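Progress report, forms and workflow replacement
Prepared by Lucinda Hutchins, 16th August

We're past the halfway mark and I'm really pleased with where things stand. When the grant came through in January, most of our intake still ran on the old desktop database, the one that only opens on two machines in the Fultton office. As of this week, all six of the request types we promised for the first phase are live in Wokgate, and staff at both sites are using them every day.

**Forms and records**

We moved 1,267 open records out of the old system. The import was the part I worried about most, and it went better than planned (the date fields gave us a rough couple of days, but the fix was a small one). Closed records from before the merger are still sitting in the archive. Nearly 700 of them have no owner listed, so they can't be routed automatically, and we're working through those by hand with the Dakholm team.

The room booking and catering request form was the surprise hit. It was meant to be a quick warm-up build, and now people keep asking for the same approval steps on everything else! 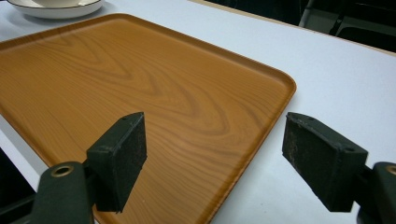
*Serving tray with a wood-grain finish.*

**Training**

We ran 12 short sessions, split between Fultton and Dakholm. I'd planned on slides, but after the first session we dropped them and had people build a leave request from scratch instead. Much livelier. A couple of the Dakholm supervisors have already sketched out their own forms for vehicle checks, and I'd love to get those into the next phase if the budget allows.

**What's behind**

- Single sign-on. Dakholm still logs in separately. The directory cleanup has to finish first.
- Mobile approvals. They work, but attachments open slowly on older phones. Mfinanga, who built our connector, are testing an update.
- Reporting. The monthly summary is still put together in a spreadsheet.

None of these changes the end date. Sign-on is the one I'm watching, as the finance forms can't go live at Dakholm without it.

**Spending**

We're on budget. Training came in under, mostly on travel, and I'd like to move that money to the archive cleanup. A revised budget line is attached for your approval.

**Next**

Finance forms go into testing as soon as the directory work is signed off, starting with expense claims and then purchase requests. After that we can switch the old database to read-only, and I can't wait. If anyone from your office would like to sit in on the expense claims testing, please let me know and I'll add you to the invite.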